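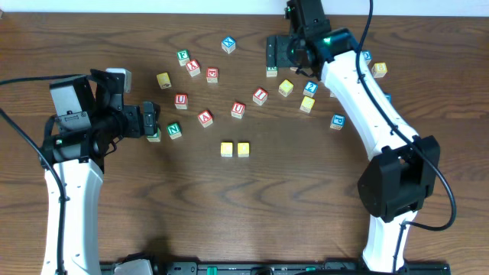 Nobuhle Radebe reckons you should never buy alphabet blocks without tipping the whole set out first, and she told me so in the queue before we'd even got our name stickers. Her children's set came with three Qs and hardly a vowel, she said, and they'd had to spell everything with gaps in.

So that was my mission for the Hlongwane toy open day, and I'm pleased to say I tipped out a lot of blocks. I'd gone along expecting a quick walk round and a biscuit (there were biscuits, ginger ones) and ended up staying most of the afternoon. It's a funny building, two long rooms joined by a ramp, and you have to go right through the packing end to find the loos.

The letter blocks were what I'd come for. They're little wooden cubes with coloured faces, red and yellow and blue and green, and I did straight away what everyone does and hunted for my own name. No luck! Plenty of Us and As though, so if you're called Una you're nearly there. I did like the X in blue, it's a cheerful letter when it's that colour. One of the yellow ones had a letter so faded I couldn't make it out, and I'm afraid I got rather attached to it.

They told us the big set, the Stetar, has 247 blocks in it and is meant for nurseries. I can't imagine picking that lot up off the carpet at half past five. The small one is called the Trinetti and comes in a drawstring bag, much more my sort of thing. A man in a green jumper asked whether you could buy spare vowels and got a little round of applause. You can't yet, but they wrote it down.

After that we had a talk on paint, which went on a bit, 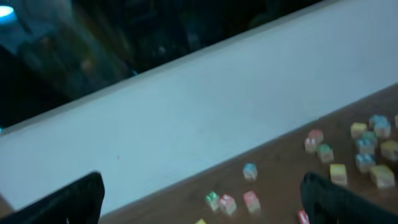

and then a go at sorting, six of us round a table with a heap of blocks to put in order. I was hopeless. I kept turning letters the wrong way up and I had an N down as a Z for ages until somebody's little boy put me right. He'd have done the whole alphabet by himself if we'd let him.

The shop was tiny and very hot and I came away with a Trinetti for my niece and a pencil I didn't need. Nobuhle tipped hers out on the counter before paying, true to her word, and was happy with the vowels. There's another open day in October. Parking is round the back past the tyre place, and do take cash, the card machine gave up on three people in front of me.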